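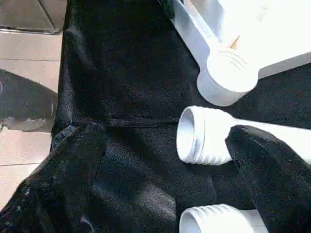 Fig. 34. Dark garment on a tiled floor, with a raised fold at right.

Unit 7: Folding Dark and Textured Fabrics
Textile Care, Mundville. Revised June 28, 2025.

7.1 Surface. A tiled floor is acceptable if swept first. Black fabric with a raised weave shows lint and grit more readily than smooth cotton. Grout lines can serve as a straight reference for the hem.

7.2 Spreading. Lay the garment flat before any fold is made. Work from the center toward the edges with an open hand. A thick, soft fold left under the top layer sets as a crease once the piece is stacked.

7.3 Folding trousers. Match the inseams, then bring one leg over the other. Fold hem to waistband, then in half again. Do not press down on pile fabrics; the mark may remain after hanging.

7.4 Finished size. The Harasym shelf takes a folded piece up to 289 mm wide and 207 mm deep. Wider pieces go on the rail.

Reading: course reader, p. 142. Bring one dark garment to the next practical.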